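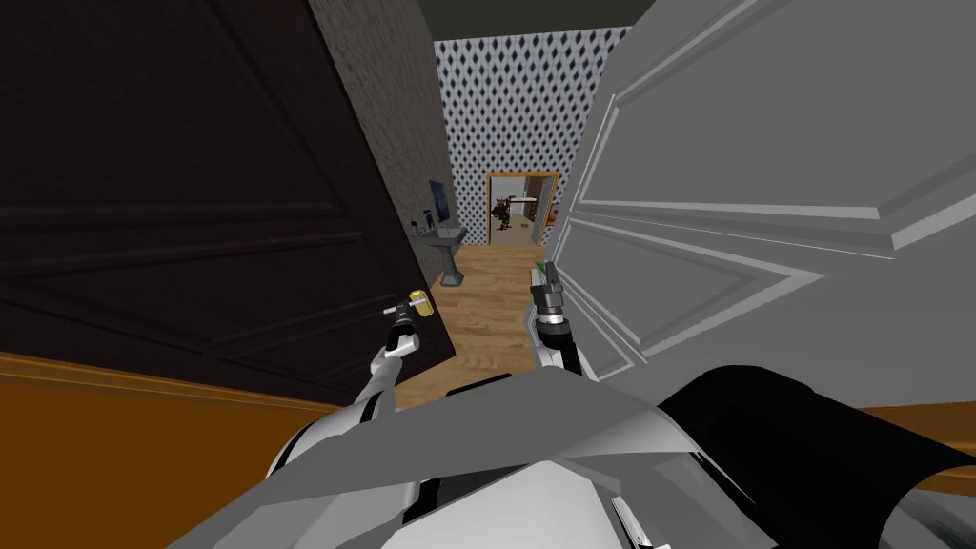

Montag, Werkstattbuch: Leinölfirnis Akirley

Probe 51 klebt immer noch. Laut Premlow härtet der Firnis über Nacht durch. Glaube ich nicht — der Daumen bleibt hängen.

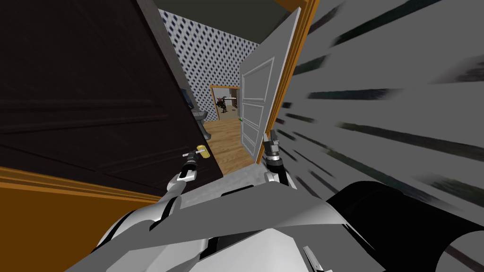

Gegenprobe Millmont

Charge 3279, dünner aufgetragen, Lappen statt Pinsel. Geruch ranzig, Farbton zu gelb. Das Datenblatt nennt das »honigfarben«. Na ja.

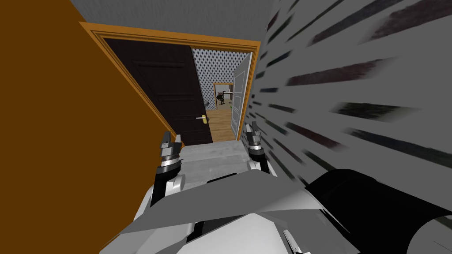

Rahmen goldorange, Türblatt fast schwarz

Rezept von 1970 nochmals gelesen: Sikkativ ohne Mengenangabe. So ist das nicht nachzustellen.
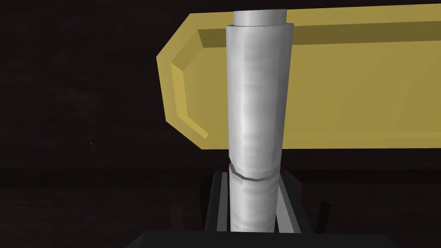

Zylinder, hellgrau, davor dunkler Greifer

Charge 2539 bleibt zu, bis 51 trocken ist. Lappen ausgebreitet aufhängen!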